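Walten Vedlow Weather Station: Set-up Guide
Part 2. Powering up and pairing your sensors 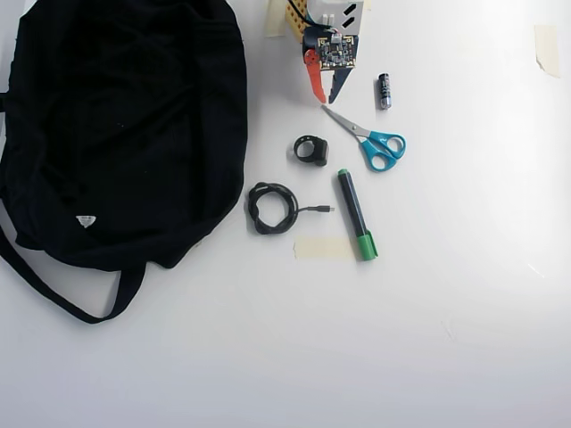

BATTERIES AND POWER

Welcome back! If you've worked through Part 1 you should have the wind vane, the rain gauge and the indoor display laid out in front of you, and the pole still lying in the garden. Leave the pole where it is for now. Everything in this part happens indoors at a table, and it's the bit most people enjoy, because by the end of it you'll have live readings on the screen.

You will need the small cylindrical batteries for the outdoor sensors, the mains lead for the display and a small cross-head screwdriver. A light-coloured table is a real help. The battery door screws are tiny and they do love to roll.

Fitting the batteries

1. Start with the wind vane. Turn it upside down and undo the single screw on the battery door.

2. Lift the door out. The rubber seal should stay in its groove. If it comes away, press it back in with a fingertip, starting at the corner nearest the hinge.

3. Put the batteries in, matching the plus and minus signs moulded inside the bay. A green light blinks when the last one goes in.

4. Close the door and do the screw up until it stops. Finger-tight on the screwdriver is plenty.

5. Do the same with the rain gauge. Its battery bay is under the funnel, which lifts off with a quarter turn to the left.

Note: Use fresh batteries of the same make and age in each sensor. Rechargeable ones will run the station in summer, but they fade early on frosty mornings, and those are the mornings you'll most want to look at!

Caution: Never mix old and new batteries, and never leave a flat set in over winter. A leaking battery will spoil the contacts, and this is not covered by the guarantee. Keep spare batteries away from small children and pets.

Starting the display

6. Plug in the display and wait for the Walten start screen. It stays up while the station checks its memory, so don't worry if nothing seems to be happening.

7. Choose your units. You can have wind speed in miles per hour, knots or metres per second, and you can change your mind later under Settings > Units.

8. Enter your height above sea level in metres. This matters more than you might think: the pressure reading depends on it, and so does the little forecast symbol. A walking map will give you a good enough figure.

Pairing the sensors

9. Hold down the Link button on the back of the display for 3 seconds. The aerial symbol begins to flash.

10. Press the small button beside the wind vane's battery door once. The vane's symbol appears on the screen, and then its first reading. Give the cups a spin and watch the number jump. It's hard to stop doing this.

11. Press the button on the rain gauge in the same way. Tip the little bucket inside to and fro with a finger and you'll see the rainfall total go up. Clear it afterwards by holding down Reset, or your records will begin with a downpour in the living room.

12. Press Link again to finish.

Note: Keep the sensors at least 2 metres from the display while pairing. Any closer and the signal can be too strong for the display to read properly.

If a sensor won't pair

Take its batteries out, wait a minute, put them back and go again from step 9. If the display shows code 1735, it has found a sensor that is already linked to another station. Hold that sensor's button until its light turns red, let go, and pair it as new.

If the light doesn't come on at all, check that every battery is the right way round and that the metal contacts are clean. A dry cotton bud does the job nicely.

Joining the Amadum map

This is optional, but we'd love you to try it. Amadum is our shared map, where Vedlow owners can post their readings and see what the sky is doing a few valleys over. Go to Settings > Share and follow the prompts. Your position is shown only to the nearest 800 metres, and you can leave the map whenever you like.

Owners of the older Antunes display can join too, once they have installed the September update.

Before you go outside

Leave the sensors running indoors overnight. In the morning, look at the History page and check that the line has no gaps in it. When you're happy, turn to Part 3, Choosing a spot and raising the pole.

Guide last revised Aug 6, 2026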